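Kapitel 7
Flüssige Waschmittel: Gebinde, Aufstellung und Dosierung

Lernziele

Nach der Bearbeitung dieses Kapitels können Sie die üblichen Gebinde für flüssige Waschmittel unterscheiden und einen Platz für sie begründet auswählen. Sie können eine Dosierangabe auf dem Etikett lesen und auf die Menge der Wäsche anwenden. Sie kennen ausserdem die Begriffe Gebinde, Anbruch, Nachlauf und Wasserhärte.

7.1 Einführung

In der Wäscherei Stastness, die wir schon aus dem zweiten Kapitel kennen, werden an einem gewöhnlichen Tag 34 Maschinen gefüllt. Das Waschmittel kommt dort zum Teil aus einem grossen Kanister mit Pumpe, zum Teil aus Flaschen, wie man sie auch im Haushalt verwendet. Die Flaschen dienen für die kleinen Posten: Vorhänge, Kittel, einzelne Stücke von privaten Kunden. Als Inese Kļaviņa den Betrieb übernommen hat, standen angebrochene Flaschen an mehreren Orten verteilt, auf der Fensterbank, neben der Mangel und sogar im Büro. Es war daher schwierig zu sagen, wie viel Waschmittel im Haus vorhanden war und welche Flasche zuerst verbraucht werden sollte.

Dieses Problem ist nicht besonders gross, aber es ist sehr verbreitet. Es lohnt sich deshalb, dass wir vor der Chemie der Waschmittel (Kapitel 8) zuerst die Flasche selbst betrachten und den Platz, an dem sie steht.

7.2 Die Flasche als Gebinde

Unter einem Gebinde versteht man den Behälter zusammen mit seinem Verschluss und seinem Etikett. Bei flüssigen Waschmitteln sind Kunststoffflaschen am häufigsten. Sie sind leichter als Glas und zerbrechen nicht so leicht, wenn sie auf einen harten Boden fallen. Die Farbe des Kunststoffs ist in erster Linie eine Entscheidung des Herstellers und sagt über die Waschkraft nichts aus.

Für die tägliche Arbeit ist der obere Teil der Flasche wichtig. Man greift sie meistens in der Nähe des Verschlusses, besonders wenn mehrere Flaschen nebeneinander stehen und man nur eine davon wegnehmen möchte. Eine volle Flasche soll jedoch nicht allein am Verschluss getragen werden. Die zweite Hand gehört unter den Boden oder an den Bauch der Flasche.
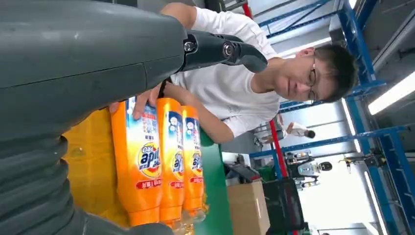
Stellt man die Flaschen in einer Reihe auf, mit dem Etikett nach vorne, so bleibt die Sorte lesbar, ohne dass man etwas drehen muss. Tõnu Ozoliņš wendet dagegen ein, eine Reihe sei nur so lange nützlich, wie alle Flaschen darin dasselbe Mittel enthielten; sobald ein Feinwaschmittel dazwischen stehe, greife man aus Gewohnheit falsch, und dann helfe auch das schönste Etikett nicht. Er empfiehlt, für jede Sorte eine eigene Reihe zu bilden und zwischen den Reihen eine Handbreit frei zu lassen.

Der Einwand ist berechtigt. Wir werden in Abschnitt 7.5 auf ihn zurückkommen, wenn die Kennzeichnung der Regalplätze behandelt wird.

7.3 Anbruch und Nachlauf

Als Anbruch bezeichnet man eine geöffnete Flasche, die noch nicht leer ist. Von jeder Sorte soll nur ein Anbruch vorhanden sein. Im Betrieb Stastness schreibt man dafür den Tag der Öffnung mit einem wasserfesten Stift auf die Rückseite der Flasche.

Der Nachlauf ist die kleine Menge Flüssigkeit, die nach dem Ausgiessen noch am Rand herunterläuft. Sie macht die Stellfläche klebrig und kann das Etikett ablösen. Man wischt den Rand mit einem feuchten Tuch ab, bevor man den Verschluss aufsetzt. Eine glatte, abwaschbare Stellfläche ist günstig; auf rohem Holz bleiben Ränder zurück, die man später nur schwer entfernt.

7.4 Die Dosierangabe

Auf dem Etikett findet man gewöhnlich eine Tabelle. In der einen Richtung steht die Wasserhärte, in der anderen der Grad der Verschmutzung. Die Angabe in Millilitern gilt für eine bestimmte Menge trockener Wäsche, die bei der Tabelle genannt ist. Wer weniger Wäsche einfüllt, muss auch die Dosis verkleinern.

Aufgabe 7.1
Eine neue Flasche enthält 2000 ml Waschmittel. Nach einigen Wäschen bleiben 859 ml übrig.
a) Berechnen Sie die verbrauchte Menge.
b) Für eine Wäsche sind bei weichem Wasser 50 ml vorgesehen. Für wie viele vollständige Wäschen reicht der Rest?

Aufgabe 7.2
Suchen Sie in Ihrem Haushalt oder Betrieb alle Anbrüche von flüssigem Waschmittel. Notieren Sie den Standort und die Sorte und schlagen Sie einen gemeinsamen Platz vor.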